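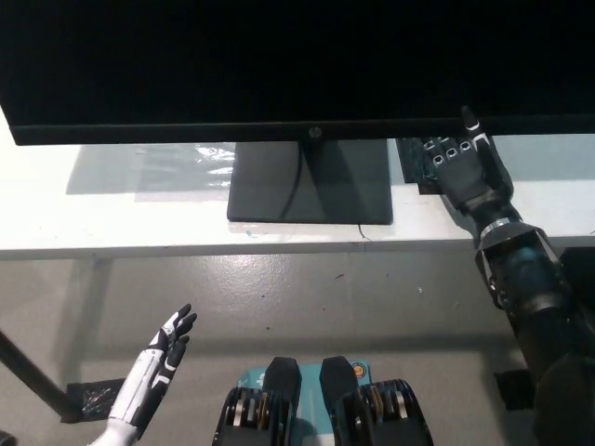
Monitor changeover under way at Halonen office

Replacement of desk monitors at the Halonen office began in April and is expected to take five weeks. The work covers screens, stands and power leads on the ground floor, where the white tables are being kept.

Each HP monitor is set on its flat stand base and left switched off until its cabling has been checked. Leads are routed behind the base – slack is to be tied back before the table is returned to use. Clear plastic wrap and offcuts of tape are collected at the end of each shift and sorted separately from cardboard.

The approved budget is $3,801 for fittings and disposal, excluding the monitors. Facilities coordinator Irja Tuominen said the grey desk mats would stay.

"Screen height will be set with the person who uses the desk," she said. "Staff should leave the stands where they find them until then."

Old units go to the ground-floor store for data label removal and recycling. Questions about desk allocation should go to Joni Karppinen before 4 pm.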